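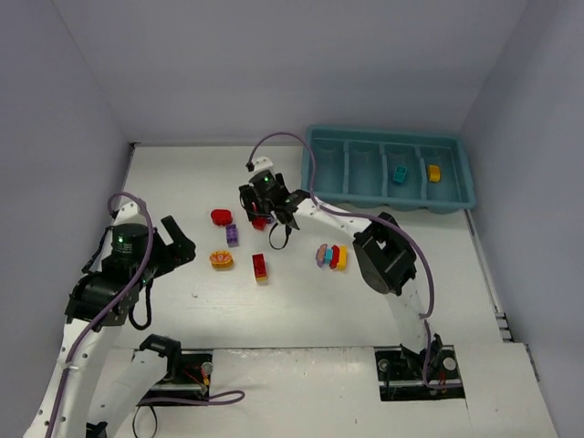 Small colourful toy pieces on a white tabletop, with two white robotic arms reaching in.

Let the roofs go a bit wild
By Mwangi Kaijage
21 Feb 2026

I have been up on the roof of the old Nirkgate bus depot four times this winter and I would happily go again tomorrow. It's 1768 square metres of sedum, moss, gravel and (my favourite part) a scruffy strip along the north parapet where the planting plan failed and something better moved in. There's yarrow up there, and bird's-foot trefoil, and a young birch that really will have to come out, sadly. Even in February it smells of soil. On a bus depot!

So I was disappointed to read that the new maintenance contract asks for an "even green finish" on every planted roof in the town centre. Even green is what you ask of a snooker table. Nirkgate has 14 of these roofs now, more than any town our size that I know of, and we should be proud of them, bald patches and all.

I do understand where it comes from. People in the flats on Trerka Street look down on the library roof, and by late summer it goes brown and red and looks half dead to anyone who was promised a lawn in the sky. We put the wrong picture on the leaflets. A living roof on 80 millimetres of soil is closer to a clifftop than a park, and cliffs go brown in August. Then it rains and the whole thing comes back in a week or two, which I find thrilling every single time.

What would I do instead? Make the soil uneven, for a start. Heap it over the columns where the structure can take it, leave it thin elsewhere, throw in a few logs and some sand for the bees. The Cuadros building did this when its roof was relaid, and the engineer I spoke to there said the loading sums were a bit fiddly but nothing dreadful. The budget in the contract for feed and watering is £4000 a year. I'd spend most of that on seed and on one good botanist with a ladder.

And let people up! The depot roof has a proper stair and a rail and it is still locked. At Fodel they open theirs on summer evenings and had 200 visitors last season, many of whom had walked past the building for years without knowing there were skylarks' cousins — meadow pipits, to be exact — feeding above the cash machines.

The contract is out for comment until the end of the month. Write in, please, and ask for the words "even green finish" to be struck out. I'd suggest "varied planting, cut once a year", but I'm not fussy about the wording as long as the yarrow stays.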